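November 6, 2023
Trial of the Zurent picking kit, second entry

Present in the morning: Ye-rin Na, Chrysanthi Alexiou and me. Su-bin Shin joined after lunch.

The kit is on loan until the end of the month and Marcela Sýkora wants our opinion before she talks to the supplier about price. What we received: the two-finger gripper, the control box, the grasp software with a licence for one arm, and a paper manual of 33 pages. The manual is good for wiring and poor for everything else. The page for setting the finger force has a table with no units. I wrote to Zurent support and they answered the same day that the values are percent of maximum.

Mounting on the arm went well. The bolt pattern fits our flange without an adapter. What I don't like is the cable. It is stiff, and when the wrist turns far it pulls at the connector. Chrysanthi made the loop longer and we limited the last joint in the software. For a permanent installation we would have to ask for a softer cable.

Settings today: finger force 20, approach speed the same as in July with the Kang gripper, so that we can compare. Bin clamped to its neighbour. Mixed objects, hard plastic mostly, nothing heavy.

First run, 252 attempts, stopped by us only for lunch. I will put the success table in the shared folder when Ye-rin has checked the log, because some double grasps were written as single ones.

Remarks from watching:

The hairbrush is the most difficult. If the software chooses the handle, the brush turns in the fingers and often falls. If it chooses the barrel it is usually all right.

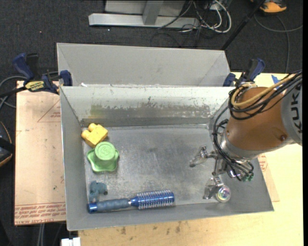 Objects lying against the near wall are approached too carefully. The arm waits, calculates again, and sometimes gives up after 15 seconds. This limit can be changed, but only by the supplier, and I find this strange for a kit of this price.

Small toys in the open part of the bin: no complaints.

Su-bin Shin thinks the fingertips will wear quickly. Spare tips are not in the box. To ask: price of tips, delivery time, and if we may print our own.

Still open: second run with higher force, recalibration after moving the bin, question to Marcela about the licence for the other arm.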